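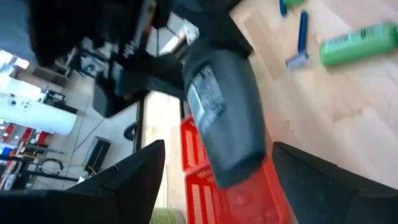
Dark gray cylinder over the red crate, with a green bottle and a razor on the table.

Workshop > Tools and Gadgets > Tips

Before You Buy a Gripper for the Workbench

Every few months a reader writes in asking if a small robot arm is worth having for sorting and putting away. My answer is still "probably not," but I have now spent enough evenings with two grippers and three cameras to say why, and to pass on what helped. If you've already bought one, skip down to the crate.

I tried the Tellano two-finger gripper against the Hiltard, on the same arm both times, with the Gidey controller. The Tellano cost me $680. The Hiltard was lent by Ronja Løken, who had given up on it.

Test with bathroom stuff

The sellers like to show their grippers picking up foam cubes. You do not own foam cubes. Use a can, a plastic bottle lying on its side, a disposable razor and a toothbrush. Leave the safety cap on the razor. A bottle on its side will roll when the first finger touches it, and if the second finger is slow you'll chase it to the edge of the table. The Hiltard did this to me over and over. The Tellano closes both sides together and did better, though not by as much as the price difference would make you hope.

Razors are miserable. The handle is thin, the head is heavy, and the whole thing swings. Grab it close to the head. If your gripper has flat fingertips with no padding, put a strip of rubber shelf liner on each one. Double-sided tape holds it fine for a week or so. The maker's own pads cost $22 a pair and wore through just as fast on mine.

Crates cause more trouble than cans

Most advice is about the picking up. I had far more grief with the putting down. A crate with slotted sides looks ideal, cheap and tough, but fingers catch in the slots on the way out, and then the arm drags the crate along with it. Three fixes, in the order I'd try them:

Clamp the crate, or at least put a rubber mat under it.

Let go higher up. My first setting had the fingers going well below the rim. Raising the release point by an inch cured most of the snags, at the cost of a louder landing. Don't do this with glass.

Line the sides with thin cardboard. Ugly, but it works, and you can throw it out when it gets greasy.

Bring cylinders in at a slant, end first, if your arm can manage the angle. Laid in flat they tend to land across the rim and sit there.

Where to put the camera

The Erex people recommend a camera on a stand looking down at the table. I started that way and kept losing sight of whatever was between the fingers, since the arm was in front of it. Moving a little camera down to the wrist fixed that and gave me other problems. You see the fingers well and the target well, and everything else swings about and blurs whenever the arm moves. Slow the arm down for the last few inches and the blur is bearable. I would not pay extra for a higher resolution until you've tried slowing down first.

Two cameras together were better than either one alone. They also meant twice the cable. Tie the cables to the arm with hook-and-loop straps, leave slack at each joint, and run the arm through its full reach by hand before you switch it on. I skipped that once and pulled a plug straight out of the controller.

Is the controller worth it?

The Gidey has a "learn my table" feature. I showed it 12 pickups, as the booklet says, and it then confidently closed on empty air beside the can. After almost 100 it was usable for the can and the bottle, and still hopeless with the razor. Gøran Amundsen, who repairs sewing machines and has more patience than I have, got better results by always starting with the arm parked in the same position. I copied him and it did help. The booklet doesn't mention it.

Move the lamp, though, and you may find yourself starting over. I'd tape an outline of the lamp base on the bench, and another of the crate.

A few small things

Wipe the fingertips with rubbing alcohol before each session. Hand lotion and shampoo get on them sooner than you'd think.

Turn bottles so the label seam faces away from the pads, or the label will peel.

Keep your own hand out of the crate until the arm is stopped. Not slow, stopped.

Write your settings on paper. An update to the Gidey wiped mine in April.

The Hiltard has gone back to Ronja. I'm keeping the Tellano for now, mostly for holding parts while glue sets, a job a $12 clamp does nearly as well. Letters about other grippers are welcome, especially from anyone who has had one running for more than a year.

Last updated 23/08/2022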